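Been reading the pitch for Cluststead, the reusable cup scheme our council wants to sign up for in September. I have questions. Bear with me, it's a thread.

The claim: every cup gets used 500 times. Used by whom, and measured how? The brochure has a footnote, and the footnote points to the brochure.

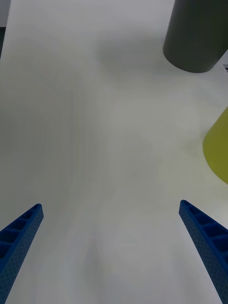
Two colours on a pale table.

Censtead tried something like it. You paid a $2 deposit, drank your flat white, then carried a dirty cup around all day looking for a return bin. People gave up and the cups went to live in kitchen cupboards.

A cup in a cupboard has been used once. The maths on washing versus tossing only works if they come back, and that's the one number left out.
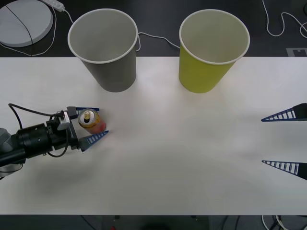
I asked for the return rate. Got a very friendly email saying up to 144 venues had "expressed interest". Lovely - but I asked about cups.

Then there's the washing. They'd be trucked to a depot in Bakke, washed, and trucked back. Fifteen minutes each way if you believe the map, and I've driven that road at 8 am. 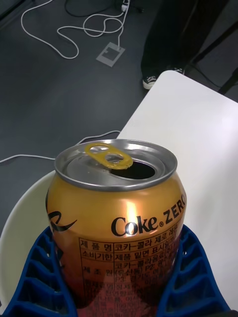

Cans and bottles already have a deposit and a place to take them, and people do it. Maybe start by asking why that works before buying a fleet of cups and an app. Of course there's an app.

I'm not against reuse. I'd just like to see one honest trial, with the results published even if they're rubbish.

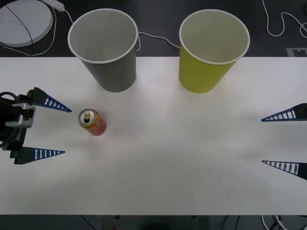 Gebremedhin Assefa reckons I'm being too harsh, and that the Censtead bins failed only because they were all at one end of the main street. Could be. Then put that in the report, with the return rate next to it, and I'll read it.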